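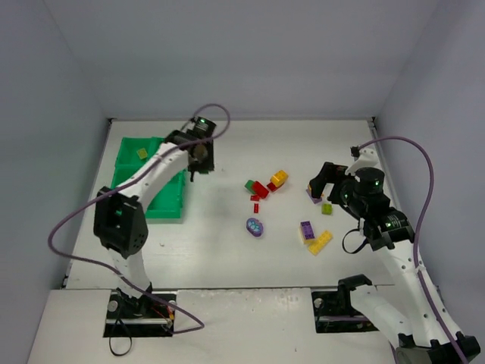 Brick sorting by teleoperation: first notes

June 2022

The bimanual cell at Tunden has moved on to brick sorting. The operator drives both follower arms with a pair of hand-held leader arms, and joint positions are logged together with the camera streams. The target for the first set is 400 accepted episodes. At the close of this issue 22 had been rejected, mostly for long pauses in the middle of a reach.

Bricks are scattered by hand before each episode and go into the green divided bin. Mixed shapes are deliberate. A policy trained only on square blocks did poorly on curved parts in the November trials, and the new set includes arched and rounded pieces for that reason.

Operators are asked to observe the following:

Approach from above and open the fingers fully before descending.

Where two pieces touch, separate them first. Do not try to lift both.

If a grasp fails, retry at normal speed and keep recording. Recoveries are useful data.
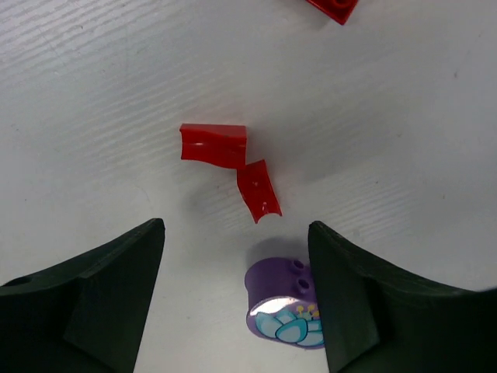

Wrist views are saved at full rate alongside the fixed view. Oana Sima compared training runs with and without them and found that most of the difference shows up in the last part of the approach, when a finger can hide one side of a brick. Glossy parts remain a problem — highlights shift as the wrist turns, and the exposure is now locked at the start of each session.

Episodes run to roughly 450 time steps. Anything under 200 is flagged for review by the Evenier script before it enters the set. Operators who need an account for the script should write to Oana.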